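Clesari Table Clearing - read me first

Hi! I put this set together in June with Ye-rin Kong, and it's all about clearing up after a rice meal.

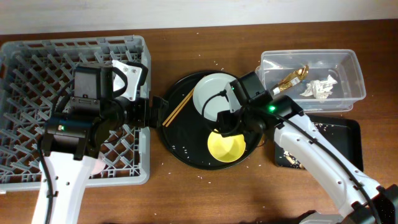
Black tray with a plate, yellow bowl and chopsticks, gray dish rack to the left.

You get 352 clips in 2 folders, dishes and crumbs. Rice is my favorite part - it gets on the tray, it gets on the wood, and I left every grain of it in! Clips under 5 seconds went in the trash. Labels are by Ye-rin, so if a bowl is tagged as a plate, tell her (nicely) and we'll fix it in the next upload.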